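Clornetex Carrying Cases

Product reference: Clornetex 16
Category: Storage and transport
Supplied by: Flinura, Wustcombe

Overview

The Clornetex 16 is a rigid black carrying case for hand tools, measuring instruments and small items of equipment that are moved regularly between sites. It is supplied to colleges, maintenance departments and public bodies, and may be ordered singly or in quantity. The case is rectangular, with rounded corners, and is intended to be stored flat on a shelf or bench.

The lid and base are of similar construction and meet along a continuous seam. The outer surface has a matt finish, which shows fewer marks in daily use than a polished one. A shallow channel is moulded into the lid. Customers who label their equipment are advised to place adhesive labels to one side of this channel, where the surface is smoother and the label will hold.

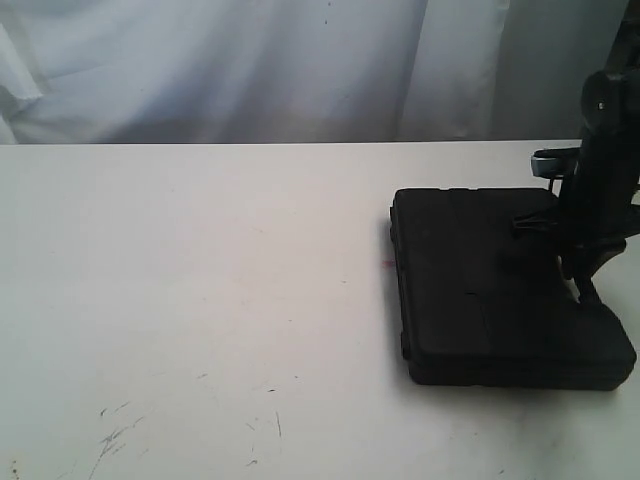
Cases are delivered without an insert unless one has been requested. Foam inserts are available from the Zaki range and can be supplied plain or cut to the customer's own drawing. Drawings should show the outline and depth of each item and should allow a margin of 5 mm between neighbouring items. An insert cut to a customer's drawing cannot be returned.

Specification

Colour: black
Form: rectangular, rounded corners
Finish: matt, lightly textured
Maximum load: 16 kg, evenly distributed
Guarantee: 5 years from the date of delivery
Insert: optional (Zaki plain or Zaki cut)

Use and care

The case should be placed on a level surface before it is opened. Heavier items should be packed in the base, and nothing should be forced beneath the lid. A case that does not close under light hand pressure has been overfilled and should be repacked before it is carried.

The exterior may be wiped with a soft cloth and warm water containing a little washing-up liquid. Solvents and abrasive pads will damage the finish and are not covered by the guarantee. Cases that have been used outdoors should be left open indoors until dry.

Availability

Flinura holds 2,475 cases at its Wustcombe warehouse. Orders from stock that are received before noon on a Friday are dispatched the following week. A further delivery of 4,000 cases is expected in August, and orders for larger quantities may be reserved against it in writing.

Spare latches and hinge pins are sold separately. The product reference should be quoted on all orders for spares.

Returns

Unused cases may be returned in their original packaging, provided that the delivery note is enclosed. The cost of return carriage is met by the customer except where the goods are faulty.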